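Manon Hawthorne's third novel, The Skodlow Letters, follows two cousins who fall for the same married ferryman in the town of Kirudside. The book runs to 588 pages and took her 5 years to complete. In conversation at the Uibo library in November, Hawthorne described it as a love story first.

"I had the ending before I had the names," she said. "Everything in between was a matter of deciding who would lie to whom – and how often."

The earliest draft was told entirely by the older cousin. Hawthorne set aside 200 pages of it once the younger one began to interest her more.

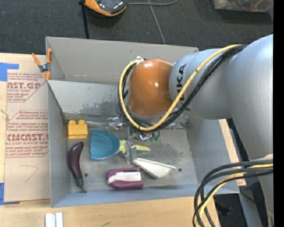
According to Rochelle Pomare, the discarded chapters were among the strongest in the manuscript, and the ferryman suffers from their absence. Hawthorne accepts the point in part.

"He is harder to know now," she said. "I wanted the reader to want him without trusting him."

Her next novel, to be published by Gunitz, is set in the same town.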